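Noltport maintenance meeting, October, 2:00 pm

**1. Cables on the Studadeck unit**

- The black cables at the head are tangled. Agreed to re-route them and label both ends.
- The purple and blue bundle stays tied at the side. Check the ties at every shift change.
- Power cable still runs straight across the floor. Floor cover ordered, 77 inches.
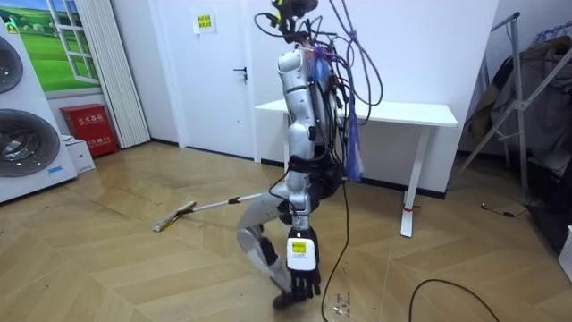

*Studadeck unit, suspended, with floor mop.*

**2. Arm checks**

- Wrist bolts to be checked after every 70 hours of running. Log sheet stays with the unit.
- Hand to be kept clear of the boards when the unit is parked. Raise the hoist before power off.

**3. Mop and floor**

- Pad is grimy. Replace before the next run and keep 2 spares.
- Handle length to be set and marked at the collar so the grip height doesn't change between runs.
- Sweep before start-up. Grit along the seams to be brushed out.
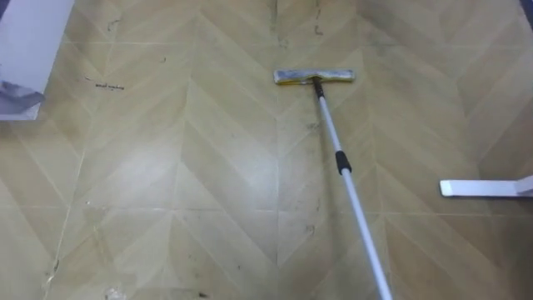

*Mop head and locking collar.*

**4. Open**

- Fanotia quote for the spare elbow joint not in yet. Carried over.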